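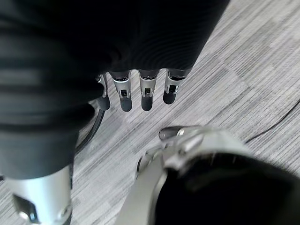 Cine y series – boletín del 8 de mayo

Vuelve el festival de Ernness y vuelve con cambios. Quince películas a concurso, tres sedes y un jurado que este año no se anuncia hasta la víspera. Los abonos, ya a la venta. Los de butaca numerada vuelan, avisados estáis.

Lo gordo primero: la inauguración es para Stara, la serie que en marzo se quedó sin fecha de estreno y que al final se verá antes en sala que en casa. Dos capítulos seguidos, sin descanso. Subtítulos en castellano y coloquio después con parte del reparto (nombres por confirmar, la productora no suelta prenda). Quien la haya visto en pase privado habla de un segundo capítulo mucho mejor que el primero. Ya veremos.

El premio de honor se entrega la segunda noche. Galardón a toda una carrera, 356 episodios de televisión sumados entre comedias, culebrones y aquel concurso de los viernes que todo el mundo dice no haber visto. Gala corta, prometen. El año pasado también lo prometieron y salimos con el último autobús perdido. Traed chaqueta, que el aire acondicionado del Camenzind sigue igual que siempre.
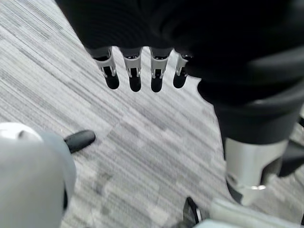 Moqueta a rayas, grises y blanco roto.

Sobre las sedes. El Camenzind se queda con la sección oficial. El Lello, reabierto tras casi tres años de obras, acoge los documentales y las sesiones de mañana. Sala nueva, pantalla mas grande, butacas que por fin no chirrían. La tercera sede es el patio del mercado, al aire libre, solo cortos y solo si no llueve. Entrada libre ahí, hasta completar aforo.

Precios: suben un poco los sueltos, el abono se queda como estaba. Descuento para estudiantes y mayores, con carné en taquilla, por internet no lo aplica. Cambios de sesión hasta la tarde anterior. Devoluciones no – salvo que se cancele el pase, claro.

Lo que nos ha llegado al buzón, casi todo quejas por el horario de Stara, que coincide de lleno con el único pase de la retrospectiva de cine mudo.
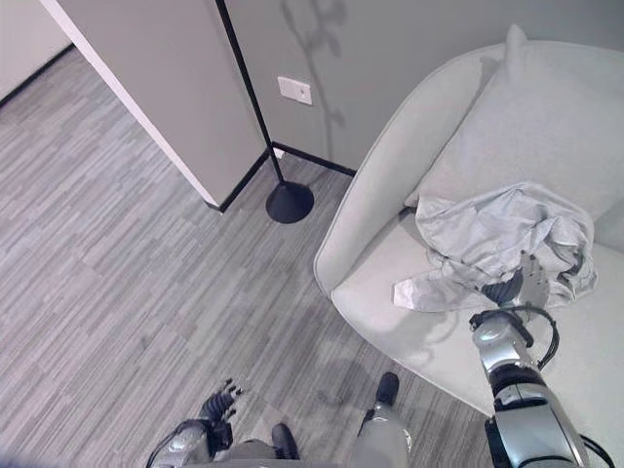 Una lectora de siempre escribe que lleva abonada desde la primera edición y que no entiende por qué obligan a elegir: «Pongan el cine mudo por la mañana en el Lello, que está libre, y así vamos a las dos cosas». Lo hemos trasladado a la organización. Respuesta de momento: lo estan estudiando. Si lo mueven, lo contamos en el próximo envío.

Más cosas, rápido. El taller de guion tiene lista de espera, no insistáis. Quedan plazas en el de doblaje, nivel cero, basta con tener voz y ganas de pasar vergüenza. El programa en papel se recoge en las taquillas del Camenzind y en la biblioteca. El PDF de la web trae mal la hora de clausura, fiaos del impreso.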